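Setting a small table so people can still sit at it
Posted January 23, 2026 by Faisal Pirzada, in Table and Linen

I've been setting the same little square table for years now, for birthdays, for cards night, for the neighbour's kids when they turn up hungry, and I have opinions! A big dining table forgives you. A small one doesn't, because as soon as you add a salad bowl somebody's elbow is in the butter.

Start with the cloth, and start with it bare. I iron mine folded in half, wrong side out, then flip it and give the middle crease a quick go with the iron once it's on the table (a tea towel underneath if the finish is precious). Let the overhang fall the same on all sides. On a square table you can use the checks as your ruler, just follow one line of colour along the edge and nudge until it's parallel. If you're buying, measure the top and add 26 cm each way, so you get a decent drop that doesn't end up in people's laps.

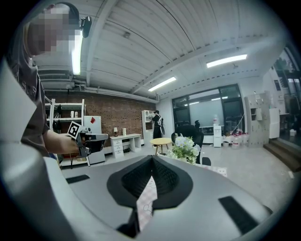 Patterned cloths scare people off and I think that's a shame. My rule is that if the cloth is busy, everything on it gets to be quiet. With a pinkish check and little cartoon drawings all over it, white flowers are about as good as it gets, and I'd leave the bright napkins in the drawer. Pale green would be nice too. A busy print also hides a tea stain better than any plain linen I've owned, and I've owned a few (RIP the cream one from Soomro, which met a beetroot dip in September).

Flowers next. Keep the vase at the far end if only a couple of you are eating, or right in the middle if every side is taken. Sit down and check you can see over it. I cut stems shorter than feels right, strip any leaf that would sit under the water, and put about 400 mL in a medium vase. Change the water every second day and rinse the vase while you're there. Clear glass goes cloudy fast, so a spoonful of bicarb and a bottle brush, then rinse well.
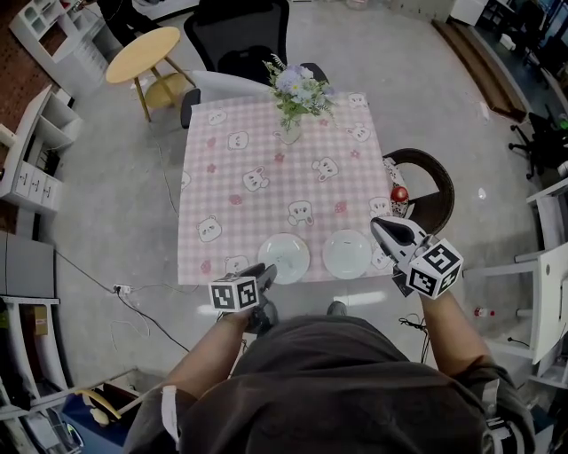 Plates go down after the flowers, never before, or you'll be lifting them all again when you realise the vase is in the wrong spot. I set mine a thumb's width in from the edge. Mixed sizes are fine, by the way! I've got odd white plates from all over, a couple of Flara ones from the market at Cakbridge and some that came with the flat, and as long as they're the same colour it looks like you meant it.

Chairs don't have to match either. I'd sooner have a comfy odd one than a matching set that pinches. Pull each one out and sit in it before anyone arrives, and check your knees clear the table.

Afterwards, shake the cloth outside and get it into cold water straight away if there's anything red or greasy on it. A dab of dish soap on the greasy bits, leave it 18 minutes or so while you do the dishes, then a normal cool wash. Dry it in the shade so the colours don't fade, and roll it instead of folding if you've got the cupboard space. Mine lives on an old cardboard tube behind the ironing board.

Next time I'll do napkins, including the fold my aunt swears by and I still can't get right.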